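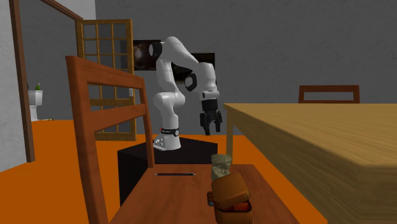

Figure 2. Simulated room used in the planning stage, with the arm on its fixed pedestal beside two tables.

3.2 Equipment planning and cost allocation

Purchasing decisions were deferred until the reach and clearance requirements of the tabletop tasks had been established in simulation. The layout in Figure 2 places a single white arm with a parallel gripper on a low pedestal, within a furnished room that includes chairs, a doorway and small household objects. Objects such as the pencil and the glass cup on the brown table were retained in the model in order to inform the gripper specification.

Quotations were sought from two suppliers, Drutgate and Hajdu, and closed on 31/08/2023. Each was asked to price the arm, gripper, controller and pedestal as separate items. The Prutum laboratory had previously bought such equipment as a bundle, and Deák (internal report) found that this practice obscured the cost of replacement parts. Gripper fingers were therefore budgeted as consumables, at one pair per 2000 grasp cycles.

A total of 11 candidate layouts were assessed, each over 100 simulated trials. Layouts that required a second arm or a travelling rail were excluded on capital grounds - the Bara grant does not permit expenditure on building modifications. Nearly 100 hours of technician labour were set aside for installation, guarding and safety assessment, and were charged to the operating budget in accordance with university policy.

Furniture was costed separately. Table height and the distance between the pedestal and the nearest table edge were treated as fixed in the tender documents, whereas the colour and finish of surfaces were left to the discretion of the laboratory manager.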